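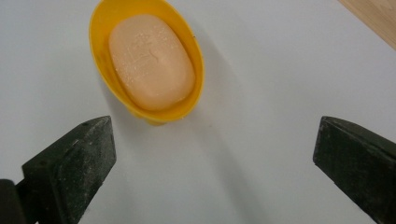 **Hand gripper and bench cell – upkeep meeting, May**

Present: Tyyne Saarela (chair), Naheed Tarar, Khrystyna Marchuk, Yaryna Dmytriv (minutes)
Apologies: Larysa Hrytsenko

**1. Last minutes**

Agreed, with one change. The spare finger screws are kept at Nitbridge, not in the Ferkow store.

**2. Fingers**

Naheed had both fingers off the hand gripper and checked them against the drawing. The tips are in tolerance. The faces carry specks and scuffs but she found no cracks. Khrystyna asked if they should be changed now, as soap and dish work needs a clean grip. Naheed would rather keep this pair until 400 more cycles are done and then look again. Agreed.

Faces to be wiped with a damp cloth before each session and dried. No solvent – it was tried on an old pair and left the surface tacky.

**3. Opening width**

The gripper opened unevenly last month, with the left finger lagging. Naheed traced this to a worn link pin and fitted a new one from Du Plessis. She has run 50 open and close strokes with no lag. The stop screw was reset afterwards and marked with paint pen. Please do not turn it without telling her.

**4. Camera on the gripper**

Khrystyna reported that the bracket had worked loose twice. She has put thread lock on both screws. The camera must be checked against the target card after any work on the bracket or fingers, and the result written in the log. Two entries are missing from the log for this month. Yaryna to ask round.

**5. White work surface**

Smudges and grey specks are showing on the white surface. Tyyne wants it wiped down at the start of each session and replaced when marks won't come off. There was some talk of a matt board from Irau instead. Khrystyna to get a price.

The yellow soap dish and the bar stay on the object list. Soap crumbs to be brushed off the fingers before the gripper goes back in its case, as they get into the screw recesses.

**6. Actions**

- Naheed: order 2 spare link pins; look at the fingers again at 400 cycles
- Khrystyna: price for the board; new copy of the target card
- Yaryna: missing log entries
- Larysa: move the spare screws to the Ferkow store, if she is willing

**7. Any other business**

Tyyne asked that the monthly check be kept to 30 minutes. Naheed said it can be done in that time if the bench is cleared first.

Next meeting in June, same room.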